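쿠쿰 세탁 공장, 천 접기 공정에 로봇 팔 도입… 직원 업무는 검사와 교육으로 옮겨

2020년 2월 1일

숙박업소와 식당의 천 제품을 세탁하는 회사 쿠쿰(Kokum)이 안나말라이(Annamalai) 공장의 접기 공정에 로봇 팔을 사용하기 시작했다. 회사는 지난 몇 달 동안 작은 작업대에서 시험을 했고, 이번 달부터 실제 주문의 일부를 로봇에게 맡긴다고 밝혔다.

로봇 작업대의 이름은 스키툼(Skitum)이다. 쿠쿰의 설비팀이 직접 조립했고, 팔을 움직이는 소프트웨어는 협력 업체인 후스타(Hustar)가 만들었다. 작업대 하나에는 팔이 두 개 있다. 두 팔이 천을 잡고, 들어 올리고, 접어서 내려놓는다. 사람이 두 손으로 하는 일과 순서가 비슷하다.

세탁 공장에서 기계는 새로운 것이 아니다. 빨래, 탈수, 건조는 오래전부터 기계가 했고, 큰 침대 시트를 다리고 접는 기계도 이미 있다. 그러나 크기가 작거나 모양이 일정하지 않은 제품은 지금까지 사람이 접었다. 식탁보, 앞치마, 주방용 수건 같은 것들이다. 천은 잡을 때마다 모양이 달라지기 때문에 로봇에게 어려운 물건이라고 회사는 설명했다. 상자나 병을 옮기는 로봇은 같은 동작을 되풀이하면 되지만, 천을 다루는 로봇은 매번 가장자리가 어디에 있는지 다시 찾아야 한다.

안나말라이 공장에서 하루에 손으로 접는 작은 천 제품은 2000장이다. 이 가운데 200장을 먼저 로봇이 맡는다. 무늬가 분명하고 두께가 고른 제품만 골랐다. 얇은 천과 끈이 달린 앞치마는 당분간 사람이 계속 접는다.

접기 공정에서 일하는 직원은 14명이다. 회사는 로봇 도입을 이유로 이 인원을 줄이지 않겠다고 직원들에게 서면으로 알렸다. 다만 하는 일은 달라진다. 지금까지는 모든 직원이 근무 시간 내내 서서 천을 접었다. 앞으로는 하루에 두 시간씩 교대로 로봇 작업대를 맡는다. 작업대 담당자는 천을 놓아 주고, 접힌 결과를 확인하고, 잘못 접힌 것은 다시 펴서 올린다. 로봇이 천을 놓치거나 멈추면 원인을 기록하는 것도 담당자의 일이다.

로봇에게 동작을 가르치는 일도 접기 직원들이 했다. 직원이 조종 장치를 손에 잡고 움직이면 로봇 팔이 그 움직임을 따라 하고, 그 과정이 저장된다. 후스타는 이렇게 모은 기록 603건을 소프트웨어 학습에 사용했다. 처음에는 기술자들이 직접 시범을 보였지만, 오래 일한 직원의 시범을 배운 쪽이 주름이 적었다고 한다. 회사는 시범에 참여한 시간을 정식 근무 시간으로 계산하고, 여기에 교육 수당을 더해서 지급했다.

직원들의 의견은 하나로 모이지 않는다. 같은 동작을 오래 하지 않아도 되어서 손목과 어깨가 편해졌다는 사람이 있다. 반면에 로봇이 느려서 옆에서 기다리는 시간이 답답하다는 의견도 나왔다. 숙련된 직원은 수건 한 장을 몇 초 만에 접지만, 로봇은 한 장에 일 분이 넘게 걸릴 때도 있다. 기다리는 동안 다른 일을 해도 되는지, 로봇이 잘못 접은 것이 누구의 실수로 기록되는지에 대한 질문도 있었다. 회사는 로봇의 실수를 개인 실적에 넣지 않기로 했다.

임금 문제는 아직 남아 있다. 접기 직원의 급여에는 접은 수량에 따라 받는 수당이 들어 있다. 작업대를 맡는 시간에는 수량이 적어지므로 이 수당이 줄어들 수 있다. 회사는 우선 지난 석 달의 평균 수량을 기준으로 그 시간의 수당을 계산하고 있다. 직원 대표들은 임시 기준이 아니라 정해진 규정을 요구했고, 양쪽은 4월에 이 문제를 다시 논의하기로 했다.
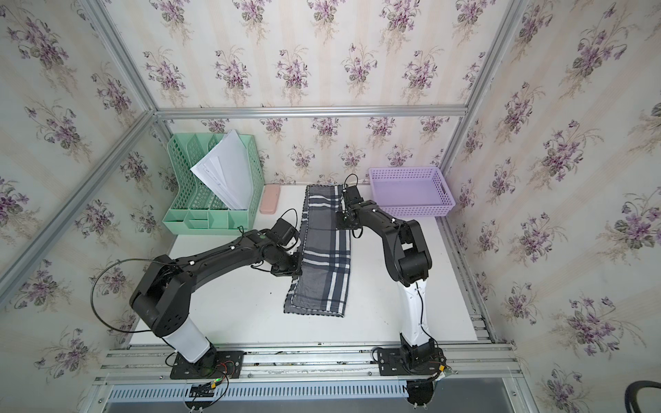

체크무늬 회색 천을 다루는 스키툼의 두 로봇 팔. 쿠쿰 제공

안전 규칙도 새로 만들어졌다. 팔이 움직이는 동안에는 작업대 안으로 손을 넣을 수 없다. 천의 위치를 바로잡으려면 먼저 정지 단추를 누르고 팔이 완전히 멈춘 것을 확인해야 한다. 머리카락이 긴 직원은 머리를 묶어야 하고, 소매가 넓은 옷은 입지 않는다. 모든 접기 직원은 작업대를 맡기 전에 반나절 교육을 받는다. 교육은 근무 시간 안에 진행되며, 야간 근무자를 위한 시간도 따로 있다.

쿠쿰은 작업대를 더 늘릴지를 아직 결정하지 않았다. 4월까지의 기록을 보고 판단할 계획이다. 그때 살펴볼 항목은 다시 접어야 하는 제품의 비율, 로봇이 멈춘 횟수, 그리고 직원들이 작성하는 설문의 결과이다. 설문은 이름을 쓰지 않는 방식으로 한다.

후스타는 같은 기간에 수건을 반으로 접은 다음 한 번 더 접는 동작을 개선할 예정이다. 현재는 두 번째로 접을 때 아래쪽 천이 밀려서 모서리가 맞지 않는 경우가 가장 많다. 앞치마를 접는 동작은 그다음 과제로 정해졌으며, 시범에 참여할 직원은 공장 안에서 신청을 받아 정한다.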